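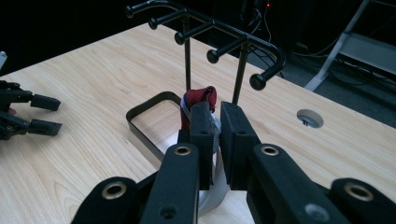

Will a strap hook or a small metal rack keep your belts and bag straps from ending up in a knot? It will help with the few you use every day, and it will do very little for the rest.

Dundo, the home storage company, has put out a tabletop rack it says will "end strap clutter." The rack goes on sale in November at Prelgate stores for $9, or so the company says. Last year's shoe tower was promised for the spring and showed up in August.

The idea is simple enough. You loop a strap over a crossbar, let it hang, and pull it off when you need it. Dundo says it tried the design in 256 households and that most people "felt more organized" after a month. It did not say how many is most, or what they were comparing it to. Asked for the full results, the company sent a flyer.
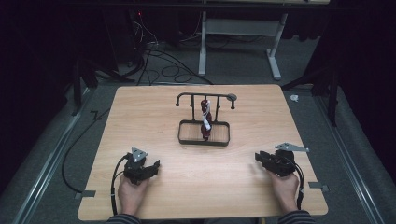 A bar on two posts is an old idea, and people have been hanging ties and necklaces on them for generations. The question is what a strap does once it is up there. A short one folded over the bar will stay put. A long webbing strap, the kind that comes off a duffel bag or a roof rack, can reach the table and pile up at the bottom, and then you have the same heap with a rack standing in it.

We use cookies to improve your experience. By continuing to browse this site you accept our cookie policy. Accept | Manage settings

Arkier, which sells a rival set of drawer dividers, was quick to call the rack "a step backward." Arkier would say that. Its dividers cost more than twice as much, and a drawer only hides the mess until somebody opens it.

Dundo also claims the rack can hold up to 100 straps. That would be a lot of weight on one bar, and getting at number 60 would mean taking off a good part of the others. Some 2424 people have signed up for the early sale, according to the company's website, which has shown the same number for two weeks.

Vukčević, a small maker of luggage straps, offers a cheaper answer on the card that comes with each one: roll it up and put a rubber band on it. Rubber bands are not included.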